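About Narkmont

Narkmont is a school of household and hospitality skills. It offers day and evening instruction to adults who wish to cook, serve, and keep a kitchen in good order, whether at home or in paid work. The school was founded by Periklis Deligiannis, who remains its director, and it has occupied its present premises in the former Ladefoged building since the second year of its operation.

Our Purpose

The school holds that the care of ordinary things deserves to be taught. A cup that is hung up properly, a plate that can be reached without moving three others, and a counter with space left to work on are matters of habit, and habits can be learned at any age. Students come to us from family homes, shared apartments, cafes, and residential care. Many have cooked for years and have never been shown how to arrange a kitchen.

Our Programs

Instruction is organized into 4 programs: Kitchen Foundations, Table Service, Storage and Care of Tableware, and the Small Kitchen. Each program consists of supervised practice and a written workbook. Class sizes are kept low so that every student has a full place at the counter.

The Small Kitchen is our most requested program. It was designed for students who prepare meals in a single room or at one end of a shared table, with a countertop oven in place of a full range. Students learn to store cups on a stand and plates upright in a rack, to keep the middle of the work surface clear, and to return each item to its place before the next task begins.

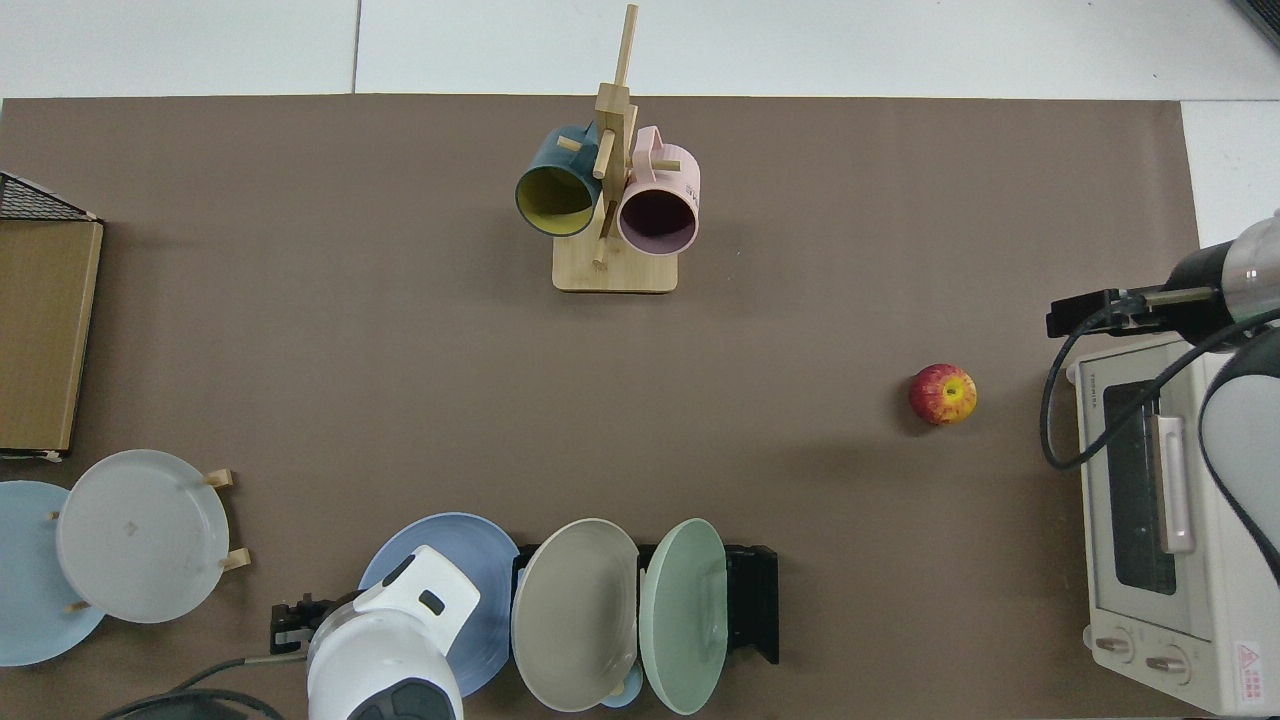
Enrollment in the program opens in May of each year. Applicants need no previous training, and the school lends all necessary equipment for the length of the course. Students who complete the workbook may continue to Table Service without a further application.

Facilities

The school maintains teaching kitchens, a dining room, and the Kestotach Reading Room, which holds 2,943 cookbooks, manuals, and household guides. The Reading Room is open to enrolled students and, by appointment, to the public. The tableware collection contains 600 pieces in everyday use. Chipped or cracked pieces are withdrawn at the end of each term and replaced.

Students and Graduates

Narkmont enrolls 340 students in a typical year. Graduates have gone on to work in restaurants, school cafeterias, and private households, and a number have returned as instructors. The school also publishes Drikudik, a newsletter on cooking and household practice that is sent to all current and former students without charge.

Visiting the School

Prospective students are welcome to observe a class — arrangements should be made in advance with the front office. The annual open house is held on 17th September and includes short lessons in each program. Requests for printed course outlines may be made in person or by mail.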